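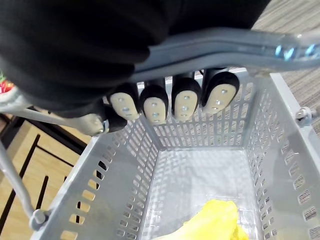
Ekside Community Pantry
Progress report, November
For: Baumgartner Fund, small grants desk

Quick one this time, we're mid-move on the back shelves and the printer is out. Full accounts to follow with the spring report.

Where we are
Self-service floor open since September. People take a basket at the door and pick for themselves, no more pre-packed bags. Biggest change we've made and the one you paid for, so most of this is about that.

Visits since opening: 1,622. Items out the door: we stopped counting cans one by one, too slow. Going by weight now, 3,536 pounds to the end of last month. Households registered: 415.

Baskets
First order came from Senel, plastic hand baskets, perforated sides. Good call on the plastic. They rinse out in the utility sink and dry on the rack overnight. The holes do let rice through if a bag splits, so split bags go in a tub at the counter now. Handles are holding up. Two hinges cracked, both on baskets that got stacked with the handles up. Sign is on the wall now: handles DOWN before stacking. Mostly works.

Older shoppers say a full basket is too heavy with canned goods. Fair. Put a bench halfway round and a shelf by the checkout to rest it on. Would like 2 rolling carts, see below.

Shelving
Dry goods wall finished. Produce end is not, the brackets Eren sent were the wrong depth and the replacments took three weeks. Using folding tables until those are up. Looks a bit rough but people find the onions.

Labels are done for dry goods, in large print. Fridge labels peel off from the damp. Trying a different tape.

Waste
Down on last year. When people choose, they take what they'll eat. Still throwing out bread on the last day of the week, too much of it comes in at once. Talking to the bakery about splitting the drop.

Problems
Line at the door 4 to 5 pm. Not enough baskets in that hour, they pile up at the checkout end and someone has to walk them back. Tried a second stack by the exit, people tripped on it. Moved it.
Freezer is loud and old. Not in this budget, just flagging.

Money
On budget for shelving. Slightly under on baskets. We'd like to move whats left of the basket line over to the carts, please confirm by email if that is OK, no need for a new form unless you want one.

Next
Produce shelves up
More baskets for the late afternoon
Carts, if approved
Fridge labels, again

Receipts are in the shared folder, Senel invoice is the one scanned sideways. Sorry. Will redo.

Ekside Community Pantry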